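On Keeping Household Papers

For a number of years I kept household papers in the manner my parents had kept theirs, in a single drawer, in no order. The arrangement served until last December, when the water company wrote to dispute a payment and allowed me 30 days to produce the receipt. I found it on the third evening of looking, folded inside the manual for a kettle I no longer own.

I have since adopted a system, and several readers have asked for an account of it. Much of the credit belongs to Erlinda Padilla, with whom I shared an office at Agbayani and who kept the best files in the building. Her rule was that a paper should be filed by the name of whoever sent it. I had always filed by subject, and could never recall whether the boiler contract was "heating," "repairs" or "insurance." Under her rule it goes with Dernetti, the firm that wrote it, and there is only one place to look.

The work of sorting was done over two weekends. I began with around 100 loose sheets and a quantity of envelopes that had not been opened. Bank letters were set aside first, then tax papers, then everything with a warranty. Papers of no further use went into a bag for shredding.

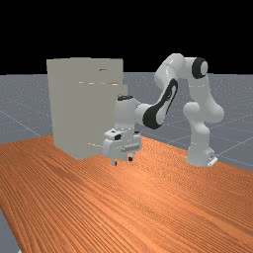
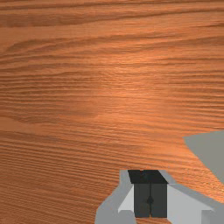 The question of how long to keep each item took more thought than the sorting. My present practice is to keep utility bills until the following year's statement has arrived and been checked. Warranties stay for as long as the item remains in the house. Tax papers are kept in a box of their own, and I do not remove anything from it without first asking the accountant. Letters from family are outside the system and always will be.

I did consider scanning the whole collection. A trial with the Prullex service was satisfactory for plain letters but poor for thin till receipts, many of which had faded. I have scanned the receipts that could still be read and kept the originals clipped behind the matching warranty.

New mail is now opened at the hall table and filed on the first of the month. The drawer holds string, tape and the spare keys. I have yet to decide what to do with the Prasov correspondence, which fills a folder by itself and concerns a fence.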